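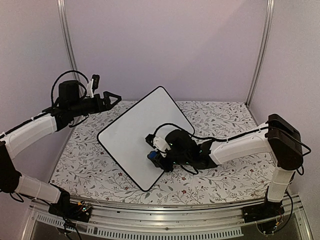
Nisteo is the control and recording stack for our two-arm tabletop cell. It reads the arms and cameras, runs a policy or a scripted routine, checks every command before it reaches the motors, and writes the result to disk. This README covers the runtime only. Training code lives in the Kullance repo.

Current branch: `main`. The October release is tagged and will get bug fixes but no new features.

## What's in the repo

- `nisteo/bus` - motor drivers and the shared clock
- `nisteo/plan` - the Walix planner and its collision model
- `nisteo/see` - board and object pose estimation
- `nisteo/rec` - episode writer, replay, and trimming tools
- `configs/` - one YAML file per cell
- `tools/` - calibration and small debugging scripts

## Install

```
git clone <your remote>/nisteo
cd nisteo
python -m venv .venv
source .venv/bin/activate
pip install -e ".[cell]"
```

Leave off `[cell]` if you only want replay. The replay tools run on a laptop with no hardware attached.

## First run on a cell

1. Copy `configs/template.yaml` to `configs/<cell>.yaml`.
2. Run `tools/find_ports.py` and paste the port names into the file. Left and right are as seen from the front rail.
3. Run `tools/home.py --arm left`, then the same for the right. Never home both at once.
4. Run `tools/handeye.py` for each wrist camera.
5. Start the runtime with `nisteo run --cell <cell> --dry`. It prints commands and sends nothing.
6. Drop `--dry` when the printed poses make sense.

If step 5 prints a pose behind the back wall, the base transform has the wrong sign on x. This has happened on every new cell so far.

## Perception

The main target is the white board. We fit a rounded rectangle to its thin black border and solve for position and yaw on the table plane. The board can lie at any angle, including diagonally across the sheet.

Things to know:

- The estimator needs 2 full sides of the border. A gripper or wrist hiding one corner is fine. If it can't find two sides, it returns the last good pose with `stale: true`.
- Yaw is ambiguous by a half turn, as the board has no marks of its own. The planner treats both answers as equal. If your task cares, set `see.board.yaw_hint`.
- Patterned table covers add a lot of small edges. Keep `see.min_edge_len` at the default or higher. Lower values will pick up stems and leaves from the print.
- The fit uses the fixed camera. Wrist cameras are used for the last part of an approach and nothing else.

Small objects held in a gripper are tracked by color. Expect dropouts when the fingers cover most of the object. The tracker does not try to guess whether the grasp is good; read the gripper current for that.

## Planning

Walix plans for both arms together, even when only one has work to do. The idle arm is given a hold pose and kept in the collision model, with its cable arch modeled as a capsule above the wrist. Do not remove the capsule to get shorter paths. The cables stick up higher than the motor housings and they will catch.

Walls and corner rails are planes and boxes in `configs/<cell>.yaml`. Measure them again if the cell has been moved.

Planning can be slow when the elbow is close to a side wall. Raising `plan.max_tries` helps a little. Moving the board toward the middle helps more.

## Command checks

Each command passes through `bus/guard.py`, which checks joint limits, step size, wrist-to-wrist distance, and height above the table. A failed check freezes both arms in place and leaves torque on. Clear it with `nisteo resume`.

Contact tasks need `guard.contact: true`. This relaxes the height check inside the board outline and nowhere else. A stale board pose turns it off again.

## Episode format

One folder per episode:

```
episode/
 meta.json
 joints.parquet
 commands.parquet
 board.parquet
 cams/
```

Joint and command rows share a time base. Camera rows have their own timestamps and are matched on load - the nearest earlier row wins. `meta.json` holds the config hash, the task name, and any guard events.

## Known problems

- Ghanem, the viewer, draws the right gripper mirrored. Logged values are correct.
- Replay stops early if an episode has a gap longer than 4 seconds. Use `--ignore-gaps`.
- Schema 13 files won't open in older viewers. `nisteo rec downgrade` drops the board table and fixes it.
- Stopping with Ctrl-C during a write leaves a `.part` file. It is safe to delete.

## Changing things

Open a pull request against `main` and attach a dry-run log from a real cell config. Changes to `guard.py` need a second reviewer and a replay of the full test set.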